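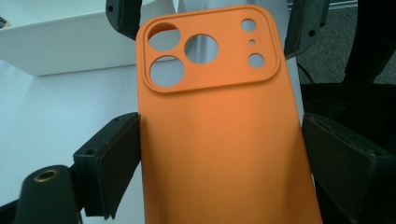 One reader of my last column wrote in to say that grip rules are a waste of paper, that any operator with two good hands already knows how hard to squeeze a phone case, and that writing it down just slows people up. Fair enough! I used to think the same thing, and I was pretty loud about it too.

Then I spent a spring looking over recordings for Rembridge, 1782 of them, all small household goods picked up with hand-held grippers. Every operator was careful. Every operator was also careful in a different way. One took a soft case by the long sides, another pinched it across the lens holes (please don't), and a third changed her mind halfway through the morning. We threw out 316 recordings, and I still get grumpy thinking about it.

So yes, I want the rule written down, and I want it short. The Trarow sheet we use now has five lines on it. Hold a flexible item by its side edges. Keep the pads off any opening. Close until it stops slipping, then quit closing. Set it down before you let go. If you drop it, say so and keep the recording. My one gripe is with line three, which needs a picture or a number, and I've been nagging them about that since August.

What I can't stand is the other kind of rule book. Clinitz sent us one where the part about wiping down finger pads ran longer than the part about using them, and I'd bet money that most of the crew signed the last page without reading the first. If a new person can't get through the rules over a cup of coffee, cut something. Start with the definitions.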